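Projects Papers Data Team
Akby Lab > Papers > Teaching by Hand > Section 4

4. Collecting the Demonstrations
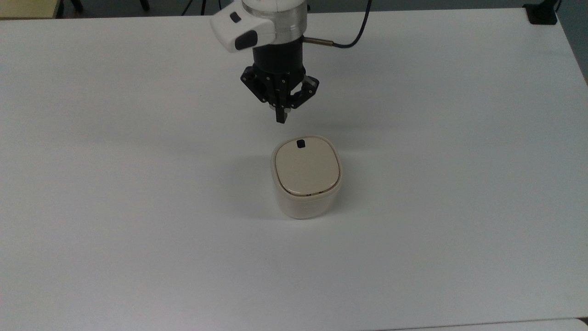 Figure 3. Three-fingered gripper above a lidded container on the white table.

We taught every task two ways: by moving the arm by hand, and by remote control through Skukaro. Of 553 demonstrations, 262 were hand-guided, and these were a joy to work with! Operators slowed down on their own near the lid, and the policy picked up that same careful approach. Remote runs were faster to record but wandered more in the last stretch, so we resampled all of them to 600 steps before training (see Section 5 for the Tian baseline).

Contact the Akby Lab | Back to top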